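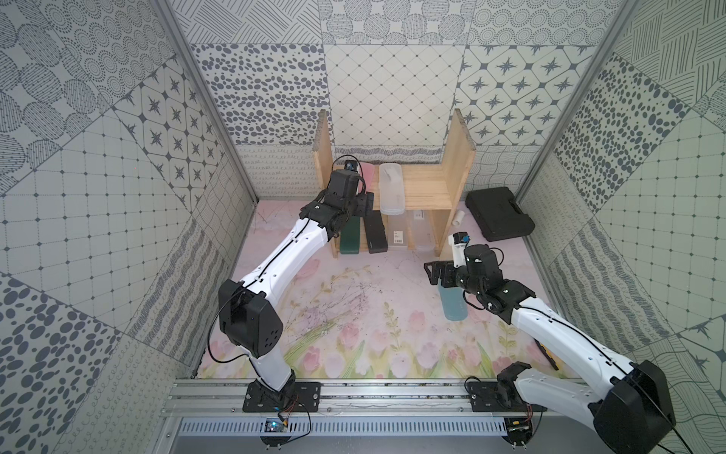

I have strong feelings about pencil cases, and I have had them since second grade, when I owned a tin one with a dent in the lid and would not let it be replaced. So take this as the view of a partisan. I think the small hard pencil case is one of the best storage objects ever sold for the price of a sandwich, and I think most of us keep ours in the worst possible place, which is a drawer.

A drawer is where pencil cases go to be forgotten! You open it, you see the one on top, you take the one on top. The four underneath could be full of good brush pens or full of broken crayons and you wouldn't know until you moved house. I did move house last January, and I found a case of drawing pencils I had bought twice more since losing it. Same brand, same grades, H through 6B. Three sets.

What I want to argue for is a shelf. A small one, low and plain, with an upper board and a lower one, and nothing in front of it. Pine is perfect. I like it unpainted, with the grain showing, and I don't mind at all if the edges are a little rough. A shelf for pencil cases has no business being precious. Mine is the Sleiman two-board unit, which came flat with nine screws and took me one cup of coffee to put together, and I have never wished it were nicer.

First, though, you have to get everything out. I mean all of it, off the shelf and out of the drawer and out from under the bed, down on the floor where you can look at it. People skip this because it makes a mess, and I understand, but it is my favorite part. Cases that have lived in a heap for years suddenly lie next to each other in a row, and you find out what you own.
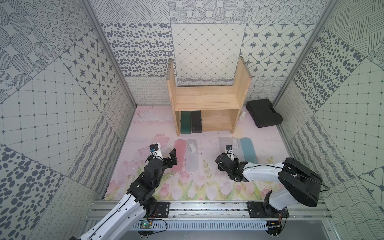
Clear cases laid out in front of the shelf, with two darker ones standing inside.

My own count, the first time, came to 126 pens, pencils and markers in cases alone, plus a jar. I tested every pen on the back of an envelope (you need several envelopes) and 70 of them wrote. I was thrilled with 70. I had expected to be left with a highlighter.

Now, the big question, and the one I get letters about: standing or lying down?

Standing up looks wonderful. A dark green case beside a black one, both on their narrow edges, has the look of books on a library shelf, and you can pull one out without disturbing its neighbor. I stood mine up for years. The trouble comes when you take one away, because then the next one leans, and the one after that leans on it, and by dinnertime you have a slope.

Lying flat, side by side, with the short ends facing you, takes more width and gives you nearly everything back. Nothing leans. Each case has its own lane. When one is missing there's a gap exactly its size, and the gap tells you which one to go looking for under the couch cushions. I came over to lying flat after a long holdout, and I'm as noisy about it as any convert.
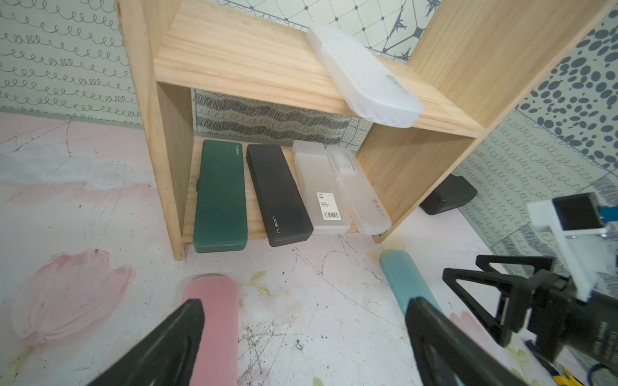 Reading time: 4 min · Filed under Desks and Drawers

I'd put the dark cases together at one end and the frosted ones together at the other. You can half see into a frosted case, enough to tell a bundle of pencils from a pair of scissors, so those can go anywhere. A dark case keeps its secrets. Give it a fixed spot and leave it there, and your hand will learn it within a week — mine goes to the far left for the fineliners even when I'm on the phone and looking out the window.

Leave the labels on if they don't bother you. I know this is heresy. The tidy-home crowd wants every sticker peeled and every surface blank, and I used to spend whole evenings with a hair dryer and a fingernail getting the gum off. Then I noticed that I was telling my two clear Barkell cases apart by the barcode on one of them. I had been about to peel it off and replace it with a label! A barcode is a perfectly good label. It says "the one with the barcode."

The upper board is another matter, and here I'm stricter than I sound. The lower board can be full. The upper one should hold only what you're using this month, and it should have air around it. Color helps a lot up there. A pink case, a plain frosted one and a teal one are three things you can tell apart from across the room with your glasses off, and I say that as somebody whose glasses are generally off.
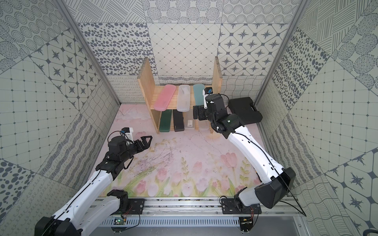 What about the big stuff?

Every collection has a few things that refuse to fit. Mine are a carrying case with a handle, a fat roll of tape, and a Flukow bottle that I keep meaning to move to the kitchen. For years I tried to force them in with the rest, and the whole shelf suffered for it. Let them stand on the floor next to it. A thing with a handle is happy on the floor, since it was made to be picked up.

I did once write 446 words in praise of a Clostard stacking tower that was supposed to solve all this with little trays, and I take back most of them. The trays were lovely. But a tray has walls, and walls decide what you're allowed to own, and the first time I bought a longer ruler I was stuck. Two pine boards don't care how long your ruler is. It can poke out over the front a bit. So can a pencil case, if it was put back in a hurry at eleven at night, and you can straighten it in the morning when you come in for a pen.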